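I wish more people would give the small station wagon a second look. Mine is a seven-year-old Treloar with a stick shift, and I still grin every time I load it up for the run out to Flondside. It swallows bikes, lumber and the dog, and it drives like a car – a low, settled, happy car!

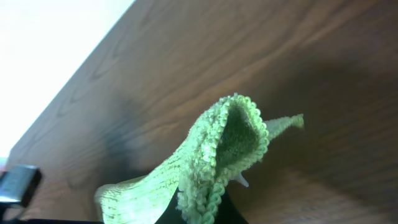 A green microfiber cloth on a wooden tabletop.

Crossovers sit taller, and I understand the appeal. But you pay for that height at every corner and every fill-up. My neighbor Soon-im So traded hers for a used wagon in May and kept $3,000 in the bank. She takes the long way home now.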